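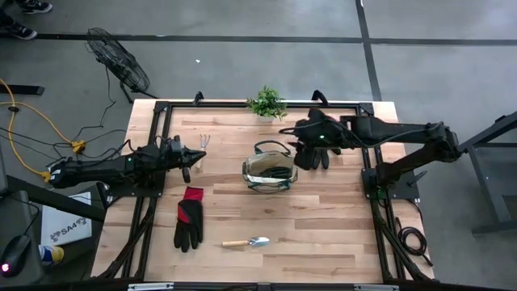 About Uvunell

Hi, and thanks for clicking through to the page most people skip! Uvunell is a small gardening school and tool shop in Grakidham. We teach beginners how to grow things in pots, beds and window boxes, and we put together the tool bag that goes home with each student. The bag has its own name, the Kitbridge, after the street where we started. More on that in a minute because I can talk about the bag all day.

We opened in 1991 with one rented room and a box of trowels that didn't match. The classes were at night, the light was terrible, and everybody kept their tools in grocery sacks. By the end of the first season I was so tired of hearing "has anybody seen my gloves" that I started sketching a bag on the back of the sign-up sheet. It took three tries to get one I liked. The first was too deep and swallowed everything, the second fell over if you looked at it, and the third is more or less the Kitbridge you can buy now, except that I've fussed with the handles since.
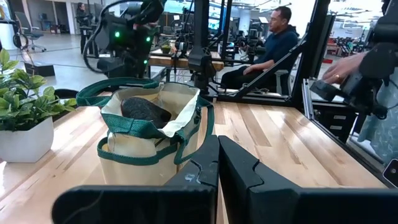 Van der Linden
Founder and teacher of the Tuesday-or-whenever-we-can beginner class

OK, the title needs an update. Classes move around with the seasons and the current times are on the schedule page.

What we teach

The main course is called First Dirt and it has 9 lessons. You don't need a yard. Plenty of our students have a balcony, or a kitchen sill that gets sun until noon, and they do just fine. We start with repotting because it's quick and it gets your hands in the soil right off, and most of what you need to know about roots you can see when you tip a plant out of its pot. After that it's watering (a whole lesson on watering, yes, and people always tell me afterward they needed it), then weeding, feeding, pruning, and so on through to the last lesson, where you plan your own next season on paper and I walk around making a nuisance of myself.

Class size is 12. We tried bigger groups one spring and I spent the whole time shouting over the potting benches, so we went back.

We also run a pruning afternoon in May for people who already garden but get nervous with a pair of shears in their hand. I used to be one of those people! I once took a rosebush down to a stump and then couldn't look at it for a month. It came back, and bigger, too.

What goes in the bag

This is the part I get the most email about, so I'll put it all in one spot.

The trowel comes first. I like a plain wooden handle and a blade with a point on it, and I don't care for the chunky molded grips that fill your whole palm. A pointed blade gets into packed soil and around a root ball without a fight. If you already own one you love, tell us when you sign up and we'll leave it out and knock the price down.

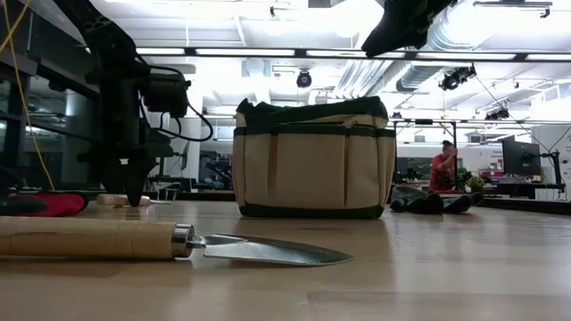

Garden trowel, with the tool bag and a pair of gloves behind it

Then there's the hand rake, a small one with three tines. It's for scratching up the top layer and teasing out little weeds, and it's the tool people think they won't use. Give it two weeks.

Gloves, of course. We keep a few kinds on the shelf and I'd really like you to try them on. A glove that's too big is worse than none, you lose all the feel in your fingertips and end up snapping seedlings. Come by before the first lesson and we'll find your size. If you're in between, go smaller.

Shears are the one thing we don't put in automatically. They cost more, and lots of people have a pair at home that only needs cleaning and sharpening. Bring yours to the lesson on pruning and I'll take a look at them.

About the Kitbridge itself

It's canvas, cream with green trim, and it has two handles and a row of pockets across the front. The pockets are for the stuff you reach for over and over: plant labels, twine, a pencil, seed packets. The big middle part is for gloves and longer tools and whatever else ends up in there. I've seen sandwiches. I've seen library books. Mine mostly has string in it, plus a snack if I'm lucky.

People ask if they should store it standing up or lying down and I really don't mind which. At home I lay mine on its side on the bench when I'm working, so I can slide a tool in without looking. My neighbor hangs hers on a nail by the back door. If it gets muddy, let the mud dry and brush it off before you go at it with a wet cloth, and please don't put it in the dryer. (Ask me how I know.)
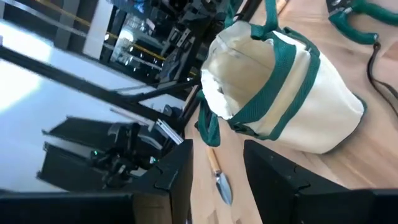 The bag on its side with a trowel and green-handled shears

We passed 1000 bags a while back, which still makes me a little dizzy. I ran into one at the farmers market last fall, faded and patched at one corner, full of leeks, and I stopped the poor woman carrying it to say hello to my own bag. She was very nice about it.

Putting things away

Every lesson ends with ten minutes of tidying, and I'm strict about it. Soil gets knocked off the blades, handles get wiped, gloves get paired up, and it all goes back in the bag before you go. New students groan. By the fourth lesson they're doing it while they chat and I don't have to say a word. I oil the wooden handles on the class tools once a year, in winter, with the radio on, and if you'd like to come do yours at the same time you're welcome to. I'll put the date on the door.

Visiting us

The shop side is open mornings from 9 until noon, plus half an hour before each class. There's parking behind the building and a step at the front door, so if steps are a problem, come around to the side and knock loudly. We've got bags, trowels, hand rakes and gloves on the shelf, and small potted plants when they look good enough to sell.

You can buy the Kitbridge without taking a class. You can take a class without buying the Kitbridge, too, though you'll be looking at everybody else's for 9 lessons!

Gift cards are at the counter. For group bookings, school visits or a question about what's eating your basil, use the form on the contact page. I answer most of those at night, so if you get a reply at 11 p.m. with a lot of exclamation marks in it, it's from me.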